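Grundlagen der Arbeitsorganisation
Handout zu Einheit 4: Sortieren und Ablegen am Arbeitstisch
Kursleitung: Wiesława Laskowska
Stand: 31. März

1. Worum es geht

In Einheit 3 haben wir Laufwege behandelt. Jetzt geht es um die Fläche, auf der gearbeitet wird. Für flache, gleichartige Teile gelten andere Regeln als für Schüttgut: Sie verrutschen, überdecken sich und lassen sich schlecht greifen, wenn sie bündig liegen. Farbe ist dabei das schnellste Merkmal. Eine große blaue Fläche erkennt man auch im Vorbeigehen, ein Muster darauf erst beim zweiten Blick.

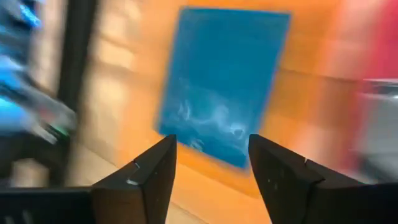 2. Umgebung des Tisches

Zum Arbeitsplatz gehört alles, was in Reichweite steht: Gestell, Bildschirm, Regal. Vor Beginn wird festgelegt, was davon gebraucht wird. Der Rest kommt weg oder bekommt einen festen Ort. Folien und Tücher sind gesondert zu behandeln, sie verdecken Kleinteile und werden deshalb nie zwischengelagert.

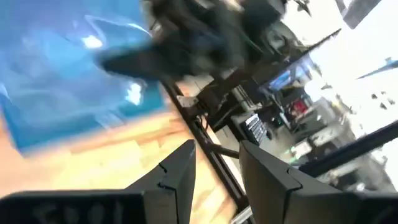 3. Schalen und Reihen

Begriffe für die Klausur:
Vorrat: Teile, die noch nicht zugeordnet sind.
Ziel: Schale oder Feld für genau eine Sorte.
Reihe: Vorrat in einer Linie, mit Abstand zum Rand.

Das Ziel liegt hinten, der Vorrat vorn. Schalen stehen nebeneinander und werden nicht gestapelt. 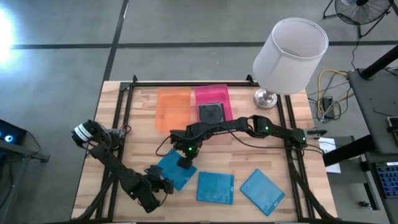
Bei der Auswertung wird zwischen Sortenfehler und Lagefehler unterschieden. Ein Sortenfehler liegt vor, wenn ein Teil in der falschen Schale landet; ein Lagefehler, wenn es richtig zugeordnet ist, aber schief oder über dem Rand liegt. Bei zwei Schalen wie der orangefarbenen und der pinkfarbenen am hinteren Tischrand muss die Zuordnung vorher schriftlich feststehen, also auch, ob das schwarze Quadrat in die pinkfarbene gehört. Ein schräg liegendes Teil am Ende der Reihe, wie links bei den blauen, zählt noch nicht als Fehler, solange es zum Vorrat gehört.

Aufgabe bis zur nächsten Einheit: Legeplan für 29 Teile und zwei Schalen zeichnen. Abgabe bei Afonso Prata.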